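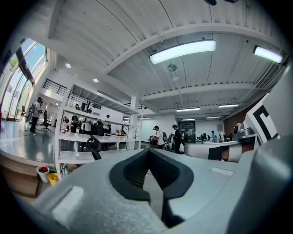 The main room at Vinley, from the gripper's own camera. The black and white marker panel is at right.

Visit to the Vinley manipulation lab, 11/07/2025

I had been promising Todor Berisha since January that I would come up and see what his group was doing, and I'm so glad I finally made the drive. He met me at the door with coffee and we went straight in, past the big bank of windows (lovely light in there, and a mezzanine I immediately wanted to work on).

The method is easy to explain and, I gather, quite a bit harder to get right. A person carries a gripper by hand and does an ordinary chore with it while a wide-angle camera on the tool records the fingers and everything beyond them. A policy is trained on those recordings and then run on an arm with the same fingers. The group calls its version Pillard, and the first round used 2401 recordings, of which 2292 survived the quality check. Marin Radonjić looks after that check, and he was very patient with my questions. Most of the rejects, he told me, come from the tracking losing its place when somebody turns too quickly toward a plain wall.

What I had really come for was the result on unfamiliar rooms. They trained one policy on recordings from a single kitchen and another on the same number spread over 32 rooms, and the second did much better on the cup task in places it had never been shown. Todor is careful about this. He says the drawer task hardly moved, and he wants 3000 good recordings before he writes anything up.

I had a turn with the gripper myself, and my goodness, it makes you slow down! The padded fingers come together in a V right in front of the lens, and after a few tries I caught myself watching their tips and forgetting my own hands entirely.

Lunch was sandwiches from Dinero, eaten far too late, and Marin walked me through the plots again on the way out.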